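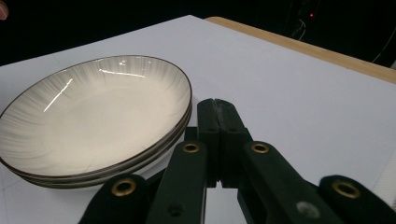
Media Release, Issue 3

FOLECK SHARED WORKSHOP COMPLETES HAND-HELD GRIPPER BUILD AND BEGINS RECORDING HOUSEHOLD TASKS

Member-built equipment to support the training of the Brurkus tabletop arm

FOLECK, November 2024 – The Foleck Shared Workshop announces the completion of its first set of hand-held grippers, designed and assembled by members at the Arroyo Street premises. The grippers are now in regular use for recording everyday tasks at a table, beginning with the handling of dinner plates and a placemat. The recordings will be used to train Brurkus, the small robot arm that members have been developing in the same building.

The work forms part of the Veltel project, which was established to find out how far a shared workshop with ordinary tools can go toward a useful household robot. Veltel covers the grippers, the recording table, the arm and the software that connects them. All four are being developed in the open, and drawings are available to members of any affiliated workshop on request.

Construction of the grippers

Each gripper has a pair of jaw fingers carried on pivoting linkage arms, with brass-coloured eyelets at the pivots. The body and arms are black plastic. The fingers on the recording grippers and the fingers fitted to Brurkus are made to the same drawing, so that an object held successfully by a person's tool should present a similar problem to the arm.

Members considered several linkage arrangements before settling on the present one. An earlier version used a sliding rail, which ran smoothly on the bench but collected dust from the woodworking area next door and began to bind. The pivoted arms have proved easier to maintain. A worn pivot can be replaced at the bench with a hand press and a suitable eyelet, and the gripper returned to service the same evening.

The finger shape was revised more often than any other part. Plates were the cause of most of those revisions. A shallow plate with a glazed rim offers very little for a parallel jaw to hold, and when plates are nested the gap between one rim and the next is narrow. Early fingers were too thick at the tip to enter that gap. Later ones were thin enough but flexed under load and allowed the plate to tilt. The fingers now in use are blockier than members had expected to adopt, with a textured finish on the gripping surface.

The parts for one gripper cost $200 at current prices, excluding the camera and cable. The workshop notes that this figure assumes access to a printer and a drill press, both of which are available to members at Arroyo Street under the standard hourly arrangement.

The recording table

Recording takes place at a wooden table with a pale covering over its top. Dark curtains have been hung in the surrounding space to keep the background plain and to limit changes in daylight between sessions. The computer equipment stands on a separate desk away from the working table, and cables are routed to keep the operator's arms free.

The first task set uses white plates with a thin dark rim and a striped placemat. The plates were selected from a kitchen cupboard on the premises. Glazed crockery is a demanding subject for a camera, as overhead lights produce strong reflections that shift whenever the plate or the gripper moves. The project group considered substituting matte plates and decided against it, on the grounds that a household arm will be expected to manage whatever is in the cupboard.

To date, members have recorded 1,105 plate-handling demonstrations. Each is reviewed before being added to the training collection. Demonstrations in which the camera lost its position, or in which the operator paused for an extended period, are set aside in a separate folder and kept for comparison.

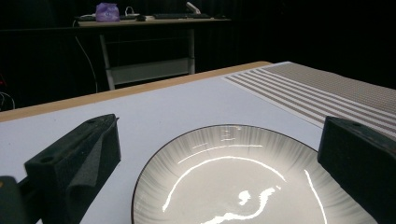

Why does a workshop building a robot arm need grippers that are held in the hand?

A person using a hand-held gripper can record many attempts at a task in a single evening, without waiting for the arm to be finished, powered or repaired. The gripper's fingers match those of the arm, so the recordings show how an object behaves when held in that way. They also allow members with no background in programming to contribute directly to the arm's training.

Preparation and safety

Operators complete a short induction before their first session. The induction covers the range of the jaws, the correct way to support the gripper's weight, and the order in which the recording software is started and stopped. Operators are asked to move at the pace they would use at their own dinner table. Members found that very slow, deliberate movements produced tidy recordings from which the arm learned hesitant behaviour.

Chipped or cracked crockery is removed from use immediately and disposed of in the marked bin by the loading door. Closed shoes are required in the recording area, as they are elsewhere in the workshop. Brurkus itself is kept behind a locked barrier and may be powered only when a trained member is at the stop control.

Sessions are booked through the front counter in blocks of three hours. The block includes time for setting up and for checking calibration, which must be repeated whenever a camera mount has been loosened or a finger replaced. Members who find a calibration sheet missing are asked to print a new one and to confirm its scale with a steel ruler. A sheet printed at the wrong scale in the winter session cost the project several evenings of work, and the instruction now appears on the inside of the equipment cabinet.

Two-handed operation

The current program places particular emphasis on work with both hands. Many kitchen tasks that appear simple are shared between the hands without much thought: one steadies the plate while the other squares the mat, or one holds the stack while the other takes from it. The grippers are therefore used in pairs, and operators are encouraged to let both take part in a task wherever it would be natural to do so.

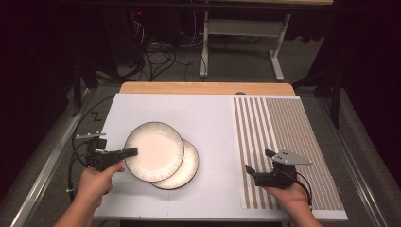 Working in this way places additional demands on the equipment. The left and right recordings must agree in time, and a small difference between the two is enough to make a shared lift appear as two unrelated movements. The Veltel software aligns the recordings at the start of each session by means of a simple closing of both jaws, repeated at the end as a check. Cable length was a further consideration. The first cables pulled at the operator's wrists near the far side of the table and have been replaced with longer ones of a lighter gauge.

Overlapping plates remain the most difficult part of the task set. When one plate rests partly across another, the operator must decide which to move first and from which side, and different operators make different choices. The project group has elected to keep this variety in the collection. A comparison of training with and without it will be carried out once Brurkus has its second arm.

Next stage

The second arm is under construction in the metalworking area. Its base plate has been cut and drilled, and the shoulder joint is awaiting bearings. Until it is fitted, Brurkus will be tested on single-handed portions of the plate task only. No date has been set for a public demonstration.

Further task sets under discussion include cutlery, folded tea towels and the lids of food containers. Cutlery presents its own difficulties for the present fingers, and a narrower pair is being drawn. The workshop welcomes donations of everyday crockery in sound condition, including odd pieces and incomplete sets. Items may be left at the front counter during opening hours.

About the Foleck Shared Workshop

The Foleck Shared Workshop provides members with access to benches, machine tools, electronics equipment and storage at its Arroyo Street premises. Membership is open to adults on completion of a general safety course. Concession rates apply to students and seniors, and payment may be made by cheque, card or monthly transfer.

Media enquiries and requests for the gripper drawings should be directed to the front counter, marked "Veltel".

– END –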